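Notebook, table clearing stack
3 Jan 2022
I. Tagle

First entry after the break. I write a bit more than usual so that the others can follow when they come back.

Where we stopped: the planner (Umali) could finish a table clearing run in the office mock room, but in the dining room it stopped very often with "no valid grasp" or it waited without any message. In September I wrote that the waiting was a network matter. I don't believe this anymore, see further down.

First thing in the morning I updated both machines and started the stack from zero. The driver for the left arm came up on the second try. The first try failed because my launch file still had the old name of the hand topic. I changed it in the repository, so please pull before you start anything, otherwise you will lose the same half hour that I lost.

Camera check. I compared the head camera calibration against the arm model, with both arms forward and the hands in view. The overlay of the left hand is good. The overlay of the right hand is shifted by 6 pixels, always to the same side. I first suspected the camera mount, but if the mount had moved then the left one should be shifted too. So it must be in the right arm chain. I looked at the joint offsets and the wrist offset was the one from before the hand was changed. Somebody (I think me) saved the new value only in the local file and did not commit it. After loading the correct value the shift is 2 pixels, and I can live with this.

Then the perception. I use the dining table with the usual things on it: the steel bowl, the two mugs, yellow plate, white bowl, tray and cutlery. The segmentation is from Staltar, same weights as before the break, nothing retrained. 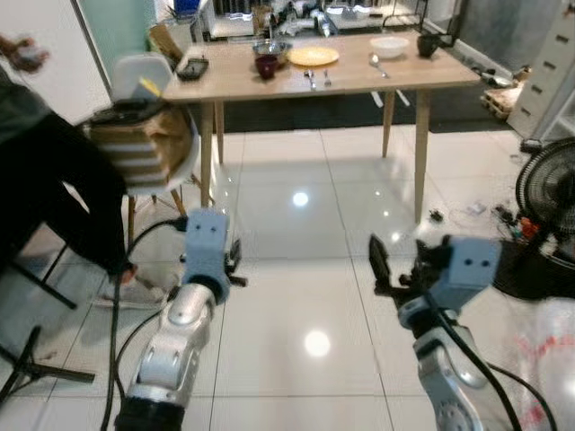
The large objects are all found and the labels are stable. The trouble is again the spoons and the fork. They are thin and they shine, and the depth on them is mostly holes. Staltar finds the mask in color without problems, but when we project the mask to depth there are too few valid points, and the object is thrown away by the minimum points rule. The planner never hears that the spoon exists.

I tried three things here.

a) Lower the minimum points. This works for the fork, but then we get ghost objects on the floor. The tiles are polished and the ceiling light makes a bright round spot on them, and the depth inside such a spot is nonsense. One ghost was placed under the floor. The planner was polite and refused it, but it costs time.

b) Lower the minimum points only inside the table region. Much better. The ghosts are gone, because they were all on the tiles. The table region comes from the plane fit and the plane fit is quite solid here, the table top is matte enough.

c) Same as b), and for thin objects take the height from the table plane and ignore the measured depth completely. So the mask gives the position and direction, the plane gives the height. A fork lying flat on the table is at the height of the table, we don't need the sensor to tell us this. It will be wrong when a spoon leans on the edge of a plate. For such a case I put a flag "height_assumed" in the message, and the grasp node must go down slowly when the flag is set.

I keep c). It is in branch thin-objects, not merged. I would like that one other person reads it before.

Now the waiting. The symptom again: the planner has a target, the target is reachable, and still no motion, no error, sometimes for many seconds. I made the log of the scene monitor more talkative and then it was quite clear. The person mask. When a person is near, the monitor marks a safety volume around the person and every path crossing this volume is rejected. This is correct and must stay. But the volume was built from the last 24 masks joined together, with no forgetting in between when the mask is uncertain. A hand that moves fast is blurred, the mask gets big and soft, and then this big mask stays in the union until it is pushed out. If the detection rate drops (it drops when the recorder is running) the old masks live even longer. From outside it looks like the robot is thinking. In reality it is waiting for a person who was there some time ago.

What I changed:
- The masks carry their own time stamp now and are dropped by age. Before, they were dropped by count.
- Masks with low confidence still enlarge the volume, but they expire at the same age as all others. Before, they could be refreshed by the next uncertain one.
- When the planner rejects a path because of the person volume, it writes this in the log in one clear line. I should have done it a long time ago.

Very important: the outer margin of the volume I did not touch. The robot must not come nearer to a person than before. Only the memory of the volume is different. If you see the arm starting while a person is still inside the margin, press stop and write to me, do not debug it alone.

I replayed 13 of the recorded runs through the new monitor. In all of them where we had the long wait, the wait is now short, and the log names the person volume as the cause. In the runs without a person nothing changed, as it should be. Replay is not the same as live, of course. In replay the masks come at the recorded rate and the machine has nothing else to do.

After lunch I went to the collision map. We turned the view more toward the drawers and the shelves, since the side view of the table was the only one I had tested so far. The map was built once with the old voxel filter and once with the new one from Wunevov. The old filter removes small lonely clusters, and it removes them a bit too happily. Cables on the floor disappeared from the map completely. For the arms this is no danger at table height, but for the floor pick task it is bad, we would plan the fingers straight into a cable and pull it.

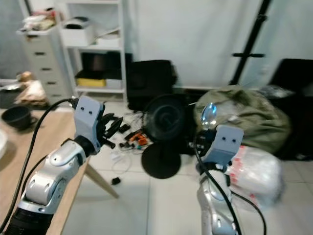
Second view for the collision map, both hands raised. Table at left, drawers and shelves behind, cables on the tiles.

The Wunevov filter keeps the cables but it is slower, and it makes the curtain thick. I mean that the curtain surface in the map is a slab, much deeper than a cloth. I believe it is the noise on the white fabric, every noisy point is kept as an occupied cell. No problem for planning at the table, it is too far behind. I write it down because somebody will look at the map later and wonder why there is a wall in the room.

One more trouble from this view: our own cables. The cable that leaves the left hand makes an arc outside of the arm, and the self filter knows only the rigid links. So the arc is seen as an obstacle that follows the hand everywhere, and the left arm is sometimes "in collision" at the start pose. Until now we solved it with a bigger padding around the hand in the self filter. This is a dirty solution, because the padding also eats real objects near the fingers, and these are exactly the objects that we want to grasp. I made a rough model of the cable instead, a chain of capsules between the hand and the upper arm, which bends with the joint values. It does not need to be exact. With the capsules I could bring the padding back to the normal value, and the start pose was free each time I asked for it.

The right cable is not modeled yet. It hangs in another way, down past the arm, and I must measure where it is fixed. Until then the right hand keeps the big padding. Please do not copy the left parameters to the right side, I tried it and the capsules go through the forearm.

Timing on the main machine: with the new filter the map update is too slow to run at every frame. I set it to run on request before each plan, plus once after each motion. For clearing a table this is enough. For the handover work from Covidport it will not be enough, they need a live map, so they should stay on the old filter for now. I will tell them.

State of the branches in the evening:
calib-right-wrist — merged
thin-objects — waiting for review
person-volume-age — waiting for review, and live test with two people present, one at the stop button
cable-capsules — left side only, do not merge

To do next:
Measure the right cable and where it is fixed.
Write a test that fails if the hand topic name in the launch file and in the driver are different.
Check if the flag "height_assumed" survives the message conversion in Umali. I saw it in the perception output, but I did not see it on the planner side and I am not sure if I looked at the right place.
Ask for the recorder to run on the second machine. It takes the detection rate down, and after today I don't want to measure anything about waiting times with the recorder on the same machine.
Old local config files: please everybody look in the home folder and commit or delete. I found mine, there are surely others.

Logs are in the shared folder under today's date. The replay logs have "rp" in front, the one without a prefix is the live calibration check. The disk is nearly full again.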